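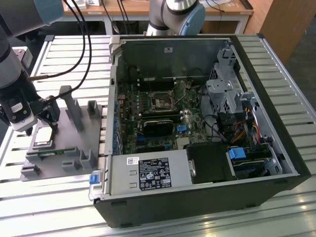 How to look into a candidate's record before you vote

Leaflets tell you what a candidate wants you to know. If there is a seat up for election in your ward and you want more than that, most of the record is open to anyone with a free evening. The steps below use the Amurau ward by-election as the worked case, but they apply to any council seat.

1. Get the full list of names

Start with the statement of persons nominated, which the council puts on its website and on the board outside its main office. Copy each name exactly as printed, including middle names. People often campaign under a shorter name than the one on their papers, and you will need both when you search.

2. Check whether they have sat before

Look for the name in the council's list of past members. If it is there, open the attendance page and then the minutes. Recorded votes are usually near the end of each item. In Amurau the vote most people asked about was the Tikurent Road parking scheme, which was taken in November and passed by 3 votes.

Minutes give the result and the names. They rarely give the reasons, so read the local paper for the same week.

3. Read the register of interests

Every sitting councillor has to fill one in. It covers jobs, land, contracts with the council and some memberships. A new candidate won't have one yet, so ask them directly. A short email is enough: what is your job, do you own property in the ward other than your home, and do you have any business with the council?

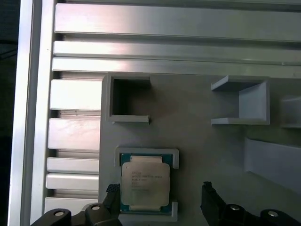

A computer processor, metal side up

4. Look for what they have said in public

Search the name in quotation marks together with the town. Then try the shorter name. Go through letters pages, parish newsletters and any broadcasts or podcasts. Save a copy of each page you want to rely on, with the address and the day you found it. Pages get edited during a campaign.

Listen to the whole passage before you quote a line from it. Trinidad Bustamante, who edits the Gukodden ward bulletin, allows two minutes of recording either side of any quotation. It is a sensible rule to copy.

5. Find out how they were selected

Parties choose candidates in different ways. Some hold a members' vote, some use a panel, and now and then a name is put in from above. Ask the local branch which it was and how many people took part. In the Mekonnen ward some 80 members were entitled to vote on the shortlist.

6. Write it up and ask for a reply

If you plan to share what you have found, keep it to 700 words and put a source next to every claim. Send it to the candidate first and allow a few days for an answer. Print the answer in full, or say that none came.

Candidates' spending returns are not available until after the poll. You can ask the elections office to see them then.

Page last checked 31 Dec 2024.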